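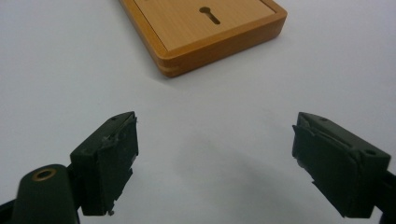 Grikari Woodworkers' Guild – Small Box Section

Speaker notes: Shaped openings in framed lids
Speaker: Lok-yiu Hsieh
Bench demo: Shahram Abbasi
December meeting, 7:30 p.m.

Slide 1. Title

Leave this up while people find seats. The box on the slide has the features I want: smooth panel, raised rounded rim a little darker than the panel, keyhole-shaped slot. Honey-orange finish over all of it.

Running time is 12 minutes for the first half, then Shahram at the bench, then questions. Handout has the drawings. Don't read dimensions aloud if they are on the handout.

Slide 2. Terms

Panel: the flat field of the lid.
Rim: the raised border. It may be a true frame with the panel held in a groove, or a molding glued on top of a solid lid. You can't always tell from above. Look at the underside and at the corners.
Eye: the round part of a keyhole opening.
Tail: the narrow slot running down from the eye.
Bridge: the wood between the end of the tail and the rim. Most failures happen in the bridge.

Point back to slide 1 for eye and tail. Small eye, narrow tail. The outline is the same whether the opening takes a key, a hook, a knotted cord or nothing. The outline does not tell you what the maker meant it for, and people asked me about this last time, so say it early.

Slide 3. Grain direction

Section drawing, panel with grain arrows. Two cases.

Tail along the grain: clean long edges, easy to pare, weak at the end of the tail. A split will start there and run to the rim.
Tail across the grain: long edges are end grain and will fuzz under a dull blade. Stronger against splitting. Short grain on both sides of the tail if a second opening sits close by.

My preference on a panel thinner than 8 mm is across the grain. On thicker stock I go by how the figure looks. Round the end of the tail in both cases. A square end is a place for a crack to begin.

Pass around the Mak offcuts here. One has a split, one doesn't. Same board, same bit.

Slide 4. Layout

Mark the centerline of the panel after the rim is dry-fitted, not before. A centerline struck on the loose panel will be off by whatever the groove depth is off.

Eye first. Prick the center with an awl. Draw the tail as two parallel knife lines from the eye. Pencil is fine for the eye because the bit determines the edge. It is not fine for the tail.

Proportion: I use an eye 2 times the width of the tail. Wider than that and it starts to look like a pendulum. Narrower and the opening looks like a drilling mistake. This is taste and someone will argue with it. Let them, but keep it to the question period.

Slide 5. Order of work

Drill the eye with a brad-point bit, backing board clamped tight.
Drill a smaller hole at the bottom end of the tail.
Saw between the holes, inside the knife lines.
Pare to the lines from both faces.
Break the edges with a folded strip of 220.
Fit the panel to the rim.

Shahram does the last two in the opposite order and will say so. His reason is that the panel is easier to hold once it's in the rim. I find the rim gets dented. Either order works if the bench is clean.

Skip the router template unless asked. If asked: it pays off at a batch of 15 lids or more, and the Flendasum collet we have in the shop does not go small enough for most tails, so bring your own.

Slide 6. The rounded rim

Profile drawings, three of them. Full round, quarter round, flattened round.

A raised rim protects the panel when the box is set upside down. It also throws a shadow line around the field, which hides small gaps at the joint. Don't count on that for large gaps.

Shape the profile before cutting miters if the rim is a true frame. Shape after glue-up if the rim is applied molding and you trust the corners. A rounded profile shows a bad miter more than a square one does, because the two curves fail to meet at the top.

Sand the round with a shaped block. Fingers alone leave flats, and they only become visible under finish.

Slide 7. Color difference between rim and panel

Go back to slide 1 for this – the panel reads lighter than the rim. I have not had this lid on the bench and won't guess at species or coating. There are several ways to arrive at that difference:

Two different woods under one clear coat.
One wood, with the panel cut from a paler board.
One wood, rim toned before assembly.
Finish built up more heavily on the rim.

For our own work the first method is the most predictable. Toning the rim before assembly needs masking at the groove, and glue will not hold on a sealed surface.

On amber colors: shellac in the orange grades gets to honey in a few coats. Morkitz amber wiping varnish gets there sooner but collects in the eye and tail. Wick it out with a twisted paper towel before it skins over. Drips on the inside of the tail can't be sanded without changing the width.

Slide 8. Finishing the inside edges of the opening

End grain in the opening drinks finish and goes dark. You can size it with a thin coat of shellac first, or accept it. A dark edge makes the opening read more clearly from across a room, and some makers want that. Decide before the first coat.

Don't use a foam brush in the tail. A pipe cleaner is adequate.

Slide 9. Repair

Split from the tail to the rim, panel still in place: thin glue from below, tape above, light clamp across the lid. Leave overnight.
Chipped edge at the eye: redrill one size up if the proportion allows it. Otherwise, plug and start over.
Tail cut off line: widen both sides equally. Check the eye again afterward.

Handover to Shahram. Move the lamp to the left side of the bench before he starts. He will cut one opening in poplar and one in maple, same layout on both. Ask people to stay behind the tape while the scroll saw is on.

Questions likely to come up

Escutcheons – separate talk, Shahram has the notes.
Lining under the opening – felt glued to the underside works, keep the glue back from the edge.
Can the lid be drilled after finishing – yes, with tape over the layout and a sharp bit. Expect to touch up.
Plywood panels – fine for strength, but the plies will show in the opening.

Collect the Mak offcuts before the break.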